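Open day at the Bramevura paper mill
October 4, 2021

The Bramevura mill opens its doors twice a year, and I went to the fall one because the spring date had been dropped. Entry was free, but you had to book a place ahead of time. They took 200 visitors over the day, split into morning and afternoon groups. I was in the morning group, which met in the yard by the old loading dock.

Our guide was Oisín Quinlan, who has worked in the beating room since he left school. He spoke quietly and the machinery is loud, so I stayed near the front. The people at the back missed a good deal of it.

The tour starts with the rags. The mill buys cotton offcuts from a shirt maker called Hotov and sorts them by hand for buttons and thread. After that they are cut and go into the beater with water. A full load takes most of a working day to break down, and the one running during our visit had been started before we got there. Quinlan scooped some pulp into a jar and passed it along the line so we could see how short the fibers were.

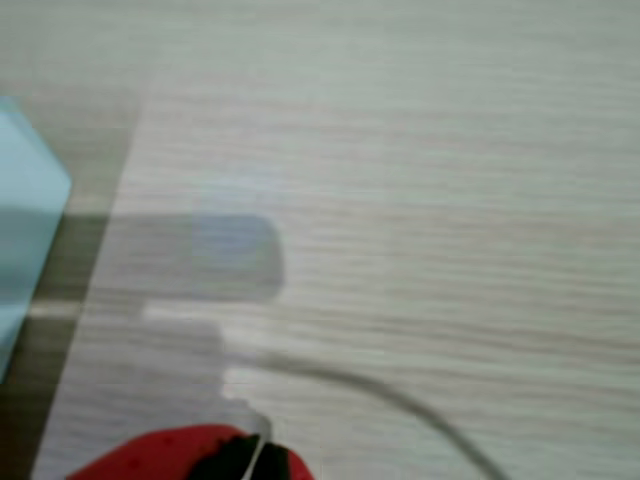 The vat room was the part I had come for. Two people work each vat, one dipping the mold and the other laying the wet sheets onto felts. When the stack is high enough it goes under the Wunder press, a big screw press that came from another mill when that one closed. It leaks a lot of water, so wear shoes you don't care about. Mine were still damp on the bus home.

A good day gives 400 sheets before sorting. Any sheet with a drip mark or a thin corner goes back into the beater. I asked if they ever sell the seconds, and they do, in bundles of 50, but only at the open days. They were gone by the time my group reached the shop.

Drying is done upstairs in a long loft with shutters on both sides. The sheets hang over ropes, and the shutters are moved depending on the weather. It was the quietest stop and the one with the best view of the river.

The last room belongs to the Ó Briain bindery, which rents the ground floor at the east end. They had a few account books open on a bench and let us handle them. The paper is heavier than I expected and takes fountain pen ink well.

Lunch was soup and bread at the canteen, cash only. Parking is tight, and the bus stop is a short walk down the hill. Booking for the spring open day starts in November through the mill office.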